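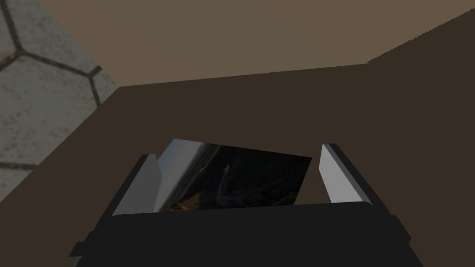
The simulated gripper with one of the printed cards from the Wurnbridge tests. Render: Kestilero project

I've been pestering Haf Gronow for months to let me write about Kestilero, and she's finally said yes – so hooray for that! Her little group at Wurnbridge has been teaching a robot arm to handle thin, flat things, and they've done nearly all of it inside a computer.

If you've ever tried to get a postcard off a table with cold hands, you'll know why this is hard. Haf's idea was to let the arm learn from 3,000 practice runs in a made-up room, with the view always coming from the wrist, just behind the fingers. No camera on the ceiling, no helpful map of the furniture.

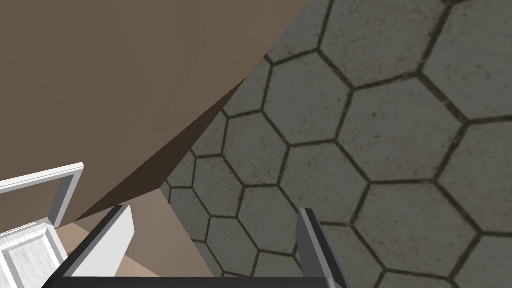
The bit I liked best is what happens when the arm loses track of the card. Older methods tended to freeze or start again from scratch, but this one has a slow look about (Haf calls it "having a nose") and then carries on. Out of those 3,000 runs, 2,029 ended with the card where it was meant to be, and in 242 of them the arm had lost it along the way and found it again.

Is that good? Berwyn Wogan, who wrote most of the code, pulled a face when I asked him. He thinks the drops are mostly down to the arm closing its fingers too early, and he'd like another go before anyone gets excited. I'm a bit excited anyway.

They're hoping to try it on a real arm in April, with a set of 14 cards to start with. I've already asked if I can come and watch.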